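Pre-purchase inspection – two-arm bench unit plus sim license
Site: Ellton, back workshop
Date: Sat 29 May
Checked by: Gavin Menzies. Comments to Lucía Ortuño before the order goes in.

1. Floor space and clearance – OK
Fits with the door open. Tape line still needs redoing on the left side.

2. Power – OK with comment
Own circuit, labeled. Extension lead behind the bench to go, get a proper outlet quoted.

3. Emergency stop – FAIL
One button only, right hand side. Need a second one by the door. Du Plessis quote doesnt include it. Ask.

4. Guarding – NOT CHECKED
Panels not delivered. Struan has the drawings.

5. Gripper fingers, pinch points – OK with comment
Warning labels missing on both. Spare finger sets are 104 each, want two sets in the budget from the start, not as an extra in December like last time.

6. Sim tasks run before hardware – PARTLY
9 of 19 tasks signed off. Remainder waiting on Iona.

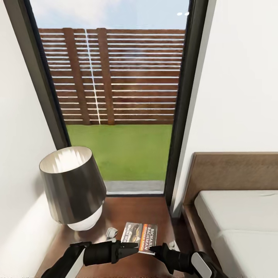
Sim license is the line I'd keep if we have to cut. Grondura want 3000 for the year and that covers the bedroom set, kitchen set and whatever they add. Pick up task on the nightstand is the one to budget around – paperback lying flat, a gripper at each lower corner, lamp close by on the left with a big shade. Any arm we buy has to work next to stuff like that without clipping it, so reach and elbow clearance go in the spec in writing. Glossy top as well, reflects the window light, so ask both suppliers how thier cameras cope with glare. Judisport didn't answer this the first time.

7. Payload – OK
Well over what we need. Don't pay for the bigger model.

8. Cables and strain relief – OK with comment
Left arm cable rubs at the base. Clip it. Cheap fix, do it before handover.

9. Training and sign off – OPEN
Two people minimum. Senga yes, second name needed. Training day is a seperate line on the quote, check if travel is in it.

10. Service contract – OPEN
Wait for the revised price. Don't sign the three year one.

Result: HOLD. Items 3 and 4 closed first, then recheck. Sim license can be ordered now, Lucía to raise it.

GM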